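Slow hands make better teachers

Quick one today because I have a bus at 5 and I've been putting this off since February.

I think we are teaching robots too fast. By "we" I mean anybody who sits down with a leader arm or a headset or a pair of sticks and drives a robot through a job so it can copy the job later. Me included. I did it for most of the winter at Tranora, and I was good at it, or I was told I was, and the way they decided you were good was episodes per hour. That number was up on the wall. Big screen, your initials, your count.

So you get fast. Of course you do. You learn to swoop. Arm comes down, fingers close, item up, item over, drop, reset. You stop looking at the thing you're picking. You look at where it was the last time.

And the robot learns to swoop. Then it misses by a finger width and has no idea what to do, since it never once saw anyone miss.

My best week was 1000 episodes and I was proud of it, bought myself a pizza. Yuzhen Feng, who was training the policies on the other side of the building, came over and asked if I could please do it again but worse. I was kind of insulted. What she wanted was hesitation. Come in from the wrong side. Stop above the thing. Get it by the end, not like it, let go, go around. All the stuff a person does with their own hand without noticing and then edits out as soon as somebody's keeping score. 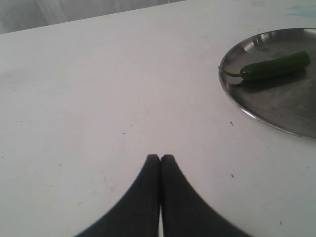
Vegetables are where I changed my mind. Blocks forgive you. A block is the same block from every side and you can come down on it half asleep. Produce is curved, it rolls, it has a stem that you might want to grab or might really not want to grab, and that's a decision, and you are making it for the robot whether you think about it or not. Three people on my shift made it three different ways. Nobody wrote any of it down. All of it went in the same pile.

Hand guiding is better for this, I'll die on that hill. When you're holding the arm itself, at the wrist, you feel the weight of it and you can't swoop, it's heavy. You go at the speed of your shoulder. Remote is comfortable and comfort is the problem – you sit back, coffee next to you, and the arm is basically a cursor. I know the arguments the other way. Your body gets in the cameras. You get tired. It doesn't scale, and the folks at Brollen will tell you that until you leave the room. Fine. Then do remote but make people do the first 2 hours by hand so they know what the arm feels like from inside. Costs you a morning.

The other objection I hear is that volume fixes everything. Get enough data and the sloppy stuff washes out. Maybe! I'm not a researcher. But if everybody is sloppy in the same direction it doesn't wash out, it just becomes the way the robot does it. We had a set with 2618 episodes in it and I'd bet money that I could pick out who drove which one just by the approach. Mine all come in from the left. I'm right handed, I have no clue why. The robot came in from the left too.

Which is a little creepy to see, and also sort of sweet. It had my bad habit. Nobody had asked it to.

What I'd want, if anyone is hiring (Florneo people, I know you read this): take the screen off the wall. Pay by the hour and mean it. Let operators mark an episode as "weird but keep it", because right now the only button is delete, and the weird ones are teh ones with the teaching in them. Put the operators and the training people at the same lunch table. Let us watch the robot run afterwards. I did that job for months before I saw a single rollout, and I learned more on that Sunday than from all the score sheets together.

Ok bus. More on the delete button next time, I have a whole rant – and someone remind me to return the wrist brace I borowed.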